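From: Yogesh Bajpai
To: fekedwood-joinery list
Subject: Re: [fekedwood-joinery] Cable grommet position on 890 deep tops

On the Wivville thread, a list member wrote:
> We've had two tops back from Grajales with the cable hole drilled
> 16 mm from the rear edge. The veneer has split on both. Is there
> a minimum setback anyone works to? The drawing only says "rear".

The drawing is at fault. "Rear" was carried over from the old Brisarberg sheet, where the tops had a solid lipping and would tolerate it. With a veneered edge I work to 36 mm from the rear edge to the near side of the hole, and 182 mm in from the end so the drill clears the leg bracket. Dimension both to the hole centre on the revised sheet, or the next shop will read them differently.

Bore from the face with a sharp Forstner bit until the point breaks through, then finish from underneath. Clamp a scrap backing board if the top can't be turned over. Seal the cut edge before the grommet goes in, particularly on anything headed for a kitchen or lab. 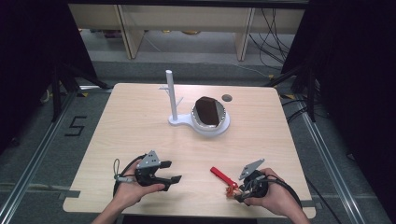 Light-coloured top with small round dark hole.

For the two split tops, I would not try to fill. Trim the rear edge back past the split, re-edge, and accept the loss of depth if the client agrees. The brackets are slotted and will take it.

I can post the revised sheet in September once the leg centres are confirmed. If anyone is still cutting from revision B, please stop and check the grommet note first.

Yogesh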